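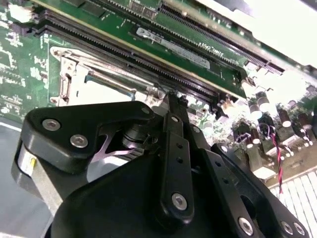 Computer Drop-Off and Refurbishing: Common Questions

What do you take?

Desktop computers, laptops, monitors, keyboards, mice, power cords and loose parts such as motherboards, memory and drives. Working or not makes no difference. We do not take printers, televisions, microwaves or anything with a cracked picture tube.

Where do I bring things?

The Pilwood counter, at the back of the building. Use the Brerkitz side entrance if you have something heavy, as there is a ramp and a bell. Please do not leave equipment outside the door after hours. Rain ruins it.

Is there a charge?

Drop-off is free for households. Businesses pay $30 per load, and a load is whatever fits in one pickup or van. If you need a pallet collected, call first for a price.

Will my files be erased?

Yes. Any drive that comes in is wiped before the machine goes on to the next stage. Drives that cannot be wiped are shredded. If you want to keep your files, copy them off before you come. We can't recover files for you afterward, and we can't find your computer again once it has been put on the shelves.

Can I take the drive out myself?

Yes. A computer without a drive is still useful to us. Put the screws in a bag and tape it inside the case.

Should I remove the memory?

Leave it in. Memory travels best in its slot. If you have loose modules, wrap each one separately in an anti-static bag or plain paper. Plastic wrap and bubble wrap can build up static.

What about laptop batteries?

Leave the battery in if it looks normal. If it is swollen, leaking or the case no longer closes flat, do not charge it or press on it. Tell the person at the counter before you set it down.

What happens to a computer after I drop it off?

It is sorted the same week. Machines that can run a current operating system are cleaned, tested and given a new install of Osico, the desktop setup we use on everything we sell. Machines that can't are taken apart. Good parts go into stock and the rest is sent out as scrap, with circuit boards kept separate from steel and plastic.

Can I buy a refurbished computer?

Yes. Desktops start at $125 with a keyboard and mouse. Laptops cost more and sell faster. The list on the counter is more up to date than the one on this site.

Is there a warranty?

Obi desktops and laptops have a 2-month warranty on parts. Loose parts are sold as is, but you can exchange a memory module that doesn't work if you bring it back with the receipt.

Which memory fits my computer?

Bring the old module or write down what is printed on its label. Different generations have the notch in a different place and will not go into the wrong slot. Don't force one.

Do you give tax receipts?

No. We are a business and your drop-off is not a charitable gift.

Who do I ask about large loads or school equipment?

Svetozár Štěpánek, at the Pilwood counter, mornings until 11:30. We are closed for inventory for part of January.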